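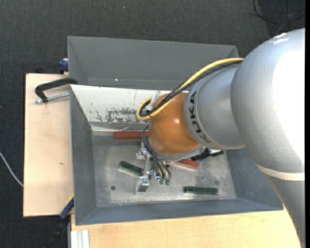 A bin, according to a man who has sold them for most of his working life, is a box that has given up on having a lid. He offered this over the phone at 7 in the morning, while eating something crunchy, and then asked whether I wanted the sloped kind or the straight kind. I hadn't known there were kinds. I had called to ask why the metal bins in every workshop I've ever walked through look as if they lost a fight in a parking lot.

They're painted, he told me, and paint is a coat you wear to work. The gray goes on smooth at the factory and starts leaving as soon as the first casting gets dropped in. First come the scratches, fine as cat hair. Then a corner catches something heavy and a flake goes, and the next part finds the edge of the flake and pries at it, and by spring you've got a map of some unfriendly coastline on the far wall with dark metal showing through.

I became interested in bins the way people become interested in plumbing, by owning the wrong one. Mine was a deep, straight-sided Luker that I bought secondhand for the garage, and it swallowed 300 hinges, a tape measure and most of one winter. Things went to the bottom and stayed there. You had to hang over the rim like a child at a wishing well to get anything back, and the square corners held on to the small stuff out of what I can only call spite.

The sloped bin is the answer to this, and the people who use them talk about the angle of the walls with the kind of feeling others save for barbecue. Slant the sides and the parts slide toward the middle. Slant them too much and you've bought a very expensive salad bowl. Ebihara sells one with an angle its catalog calls "considered," and after reading all 71 pages of that catalog I believe somebody did consider it, probably over several lunches.

Reaching into a bin is a bigger subject than I'd planned on. At the Tetonora shop, where they sort brackets from before sunup until the coffee gives out, a bin may be dipped into 1,000 times in a shift, and whatever does the dipping has to get down past the rim, find the piece, close on it and come back out without knocking a wall. Fingers help. Long ones help more. The walls keep the score, and a foreman there told me he can look at the chips in the paint and tell you which side the work comes from. He then looked at one and got it wrong, but he was very graceful about it.

There's a school of thought that says you should repaint. Nutum makes a touch-up enamel in a shade called Shop Gray, and I bought a can and spent a June afternoon on my knees dabbing at the Luker. It looked wonderful. It looked like a bin in a brochure, and I didn't want to put anything in it. I walked around it for a week. Then I needed somewhere to dump a box of old door hardware, and the first hinge took off a piece the size of a dime.

The other school says leave it alone. Rust is slow, the metal is thick, and a good bin with 2,000 loads behind it has nothing left to prove to anybody holding a brush. The salesman belongs to this second group, although he'll sell you the enamel -- he's not a fanatic. He asked again about sloped or straight. I said sloped, and he wanted to know what color, and then told me it came in gray.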